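Notebook, February, started 7:40 am

Fountain solution, round two. Picking up from the bottom of the last page, where I ran out of room in the middle of the cobalt blanks.

The celadon is finally doing the thing! Kiln came down overnight and I cracked the lid at 200, which I know, I know, but everything on the top shelf sounded fine and nothing pinged. The Flirkeck base with the extra silica went glassy and deep where it pools in the carved lines, and there is almost no crazing on the first four tiles. I held one under the desk lamp for far too long before writing any of this down.

Recap for Kálmán, who asked what changed. Same clay body as before (the Kozma porcelain, wedged fresh, no reclaim in it this time). Bisque at 1000 C. Glaze sieved twice through the fine mesh, then left overnight with the lid on. Three coats by dipping, with a quick rinse of the foot. The firing schedule was the one taped inside the cupboard door, except I slowed the climb after 900 and gave it a longer soak at the top. Reduction started a bit later than I meant because I was on the phone.

Tiles:

A row, plain base, no iron. Clear, faint blue cast, very pretty on the edges. Boring as a finished surface but useful to know.

B row, half a percent iron. Pale green, close to the old Timthorpe bowl on the windowsill but a touch grayer. I love this one. Want to see it on something with a curve.

C row, one percent. Proper green. Breaks to nearly white on the ridges, dark in the hollows. C2 has a pinhole near the number, C3 has none, same bucket, same dip. Dust?

D row, two percent. Olive, heavy, a bit swampy. Kálmán Illés will like it, he likes everything that looks like a pond.

9 am. Viscosity again. I weighed 100 ml of the B bucket and it came out at 143 g, so it has thickened since I mixed it. Added a splash of water, stirred, weighed again, 141. Stopping there. Last month I chased this number all morning and ended up with milk. Note to self: write the weight on the lid in grease pencil each time, date beside it, and cross out the old one.

Crazing test. Put A1, B1 and C1 in the freezer for an hour and then straight into boiling water, then ink rubbed over with a rag. A1 has a fine net of lines in one corner. B1 clean. C1 clean!! I did C1 a second time to be sure and it's still clean. So the silica helps, and maybe iron helps too, though with three tiles I can't say that and I won't.

Question for the next firing: is the soak doing the work, or the silica? I changed both, which was silly. Plan is to run old base and new base side by side, same shelf, same soak. Old base goes on the left so I don't mix them up again.

Nimitz delivery came, two bags of feldspar, one with a small tear. Moved that one to a bucket. It's from a new lot, so the next batch of base needs a tile of its own before I trust it on bowls. Lot number is on the bucket in marker.
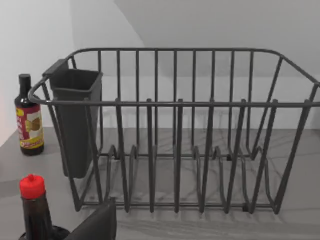
Carving depth. The lines I cut with the loop tool at leather hard read much better than the ones I scratched at bone dry. The scratched ones filled in completely under C and you can only find them with a fingernail. Go deeper than feels right and soften the edge with a damp sponge, so the glaze has a slope to run down. Kálmán's fish on C4 is wonderful, the scales are all there, each with a little dark crescent under it.

Foot rings. Two of the test cups stuck very slightly to the shelf. Came off with a tap, no loss, but the kiln wash is thin on that one. Scrape and rewash before anything bigger goes in.

To do
- grind feet on the two cups
- rewash bottom shelf, both coats
- mix 1000 g of B with the new feldspar
- throw 9 small bowls, carve 4 of them
- ask Kálmán what he used for the fish
- more cones

2:15 pm. Took B3 outside. In daylight it's a different glaze, bluer and much softer. Look at all of them outside before picking.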